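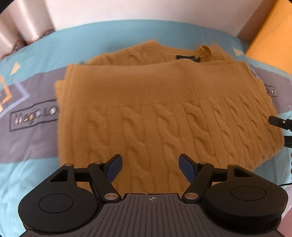

FOR IMMEDIATE RELEASE

Davton Builds a Chimney With No Fireplace, No House and, So Far, No Tenants

Drosard Land Trust opens its first tower for chimney swifts at Yeon Meadow

DAVTON, June 29, 2022 – The Drosard Land Trust has finished work on a free-standing brick chimney at the north end of Yeon Meadow. It is not connected to anything. It will never have a fire in it. The trust has spent two years and most of one grant on it and would like it to be full of birds.

The tower is meant for chimney swifts, small sooty birds that spend nearly all of their waking lives in the air and cannot perch on a branch or a wire the way other birds do. Their feet are made for clinging to rough upright surfaces. Before there were towns, that meant the insides of big hollow trees. Then people cut down the trees and put up chimneys, and the swifts, being practical, moved in.

Now the chimneys are going too. Old ones get capped or taken down, and new ones tend to be lined with smooth metal that a swift can't hold on to. In Davton, the trouble came to a head when the former Flokby shoe factory lost its stack to a parking lot. On fall evenings the stack had served as a roost for birds getting ready to head south, and as free entertainment for anyone willing to stand on the sidewalk with their head tipped back.

"People told us for years that they loved watching the swifts at Flokby," said Theresia Leitner, executive director of the trust. "A lot of the same people also told us they were looking forward to the parking. I was one of them. I park there."

The new tower stands 12 feet tall on a concrete pad. Its inside walls are rough brick, left as ugly as the mason could bear to leave them. The top is open, with a metal collar below the rim to discourage raccoons, which have already been out to inspect it and left prints on the pad while it was curing.

Mason Jarlath Corrigan, who has been repairing fireplaces in the county for 30 years, did the brickwork with salvage from two demolished houses. He was asked to leave the mortar joints uneven and the inner faces unfinished.

"I spent my whole working life learning not to do that," Corrigan said. "They sent me a drawing with the word 'rougher' on it, underlined. I've kept the drawing."

The trust wants to be plain about what the tower can do. In nesting season, a chimney usually holds one breeding pair, however roomy it may look from outside. Swifts that aren't nesting may share the space, and larger groups sometimes use a tower as a roost in late summer and fall. Some towers sit empty for years. Some are never used at all, and become a conversation piece.

"We would be delighted with one pair," said Elfriede Kaufmann, the trust's bird survey coordinator. "We would be delighted with one bird that went in by mistake and had a look around. This season is well along, so I'm not expecting anybody before next spring. I go by and check anyway."

Kaufmann will run evening watches at the meadow starting in August. Watchers are asked to arrive half an hour before sunset, bring a chair, and write down whatever goes in the top. Zero is a perfectly good number and should be written down too. Bats are to be entered in the second column.

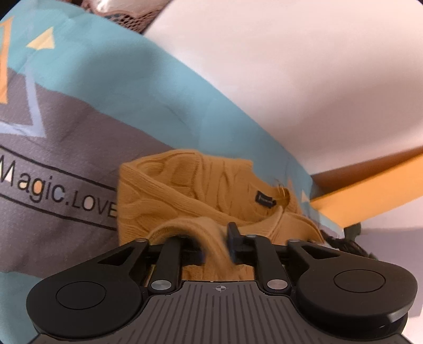

What Homeowners Can Do

Anyone with an older masonry chimney may already have better swift housing than the trust was able to build. Swifts arrive in spring and leave by late fall, and chimney work is best planned for the months in between, when they are in South America. Active nests are protected by federal law. The chattering from a nest can be loud, especially near feeding time, and closing the damper helps. It usually stops a few weeks after it has become unbearable.

The trust keeps a list of chimney sweeps who know what a swift nest looks like. It is a short list, and sweeps who would like to make it longer are invited to call.

Visiting the Tower

Yeon Meadow is open from dawn until one hour after sunset. The tower is a 10-minute walk from the gravel lot on a mowed path. Dogs are welcome on a leash. Please don't tap on the brick, shout into it, or lean a ladder on it.

About the Drosard Land Trust

The Drosard Land Trust looks after 13 properties in and near Davton, most of them wet. Membership information and watch dates are available at the trust office.

Media contact: Beat Koller, Drosard Land Trust. Mornings are best.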